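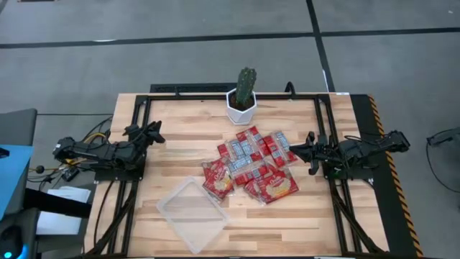 Trakness Robotics Club FAQ. Please read before you email, most of the questions we get are already on here. Updated January 2, 2018 for the spring session. The spring project is called Gretatitz and it's a packing job: red snack packets out of a pile and into a clear plastic tray, two arms, one table. Yes, the cactus stays on the table. Teams have to plan around it.

Who can join?
Anybody in high school, plus 8th graders with a note from a teacher. No experience needed. If you've never written a line of code you'll get paired with someone who has.

Do I have to come to every meeting?
No. But tell your team. Miss 3 in a row without a word and we give your arm time to someone on the wait list.

What does it cost?
Dues are $4 a meeting, or free if you help with setup. Ask Concetta Sartori about the setup list. Don't be shy about it, half the club has been on it at one time or another.

What do I bring?
Laptop if you have one. Charger. Closed shoes, long hair tied back, no dangly bracelets or hoodie strings near the arms.

What is Gretatitz exactly?
Packets start in a heap in the middle. Tray starts off to one side, turned at whatever angle the judge feels like. Left arm and right arm both have to do something useful. Holding the tray still counts. Waving doesn't.

How is it scored?
One point per packet that ends up all the way inside the tray. Half if it's hanging over the rim. Minus 4 if you touch the planter. Minus everything if you knock it over, and you're buying the soil.

Are the packets all the same size?
No! Most are small, a couple are bigger. Last fall's code assumed one size and it was a mess. Measure your grip width for both before you write anything.

Can we use our own grippers?
Fingertips yes, whole grippers no. Printed tips, rubber, tape, whatever. Has to come off again in under a minute without leaving goo. Show Sandro Santoro first.

Can we eat the snacks?
Not the ones on the table. They get squeezed all session and then they're crumbs. There's a seperate box by the sign-in sheet.

Where do I stand when the arms are on?
Behind the black tape on the floor. Not on it. One person per team can step over to reset the pile, and only after calling "hands in" and hearing "stopped" back from whoever has the stop button. Same rule for parents. Same rule for Sandro.

What about the side with the yellow and black stripes?
Don't lean on it, don't sit on it, don't put your drink on it. Watch the cables on the floor too.

Can I move the frame or the rail?
No. Everybody's saved positions are measured from it. Somebody shifted it in December and we lost a whole evening redoing them. If it looks crooked tell Concetta.

What language is the code?
Python. Starter code is in the shared folder, look for dalleo_start. Dalleo is just what we call our arm library, don't bother searching for it online. Read the readme first, it has the speed limits and they are not suggestions.

My arm stops halfway and won't move.
Usually you asked it to reach too far. Check the log. Error 381 means the joint limit, back it up and try a shorter move. Any other number, write it down and get a mentor. Do not just keep restarting it.

Is there a competition?
Yes, the Buthelezi Cup, end of spring. We send two teams. Picked on scores from the last three practice runs, best two count. Travel forms go out once teams are picked, so please dont ask yet.

Can parents watch?
Sure, last half hour of any meeting. Chairs are along the wall.

I want to mentor. Who do I talk to?
Concetta. You don't have to be an engineer. We really need people who can help with the build log and the team posters.

Question's not on here?
Catch one of us before the meeting starts or leave a note on the sign-in sheet. Email works but it's slow.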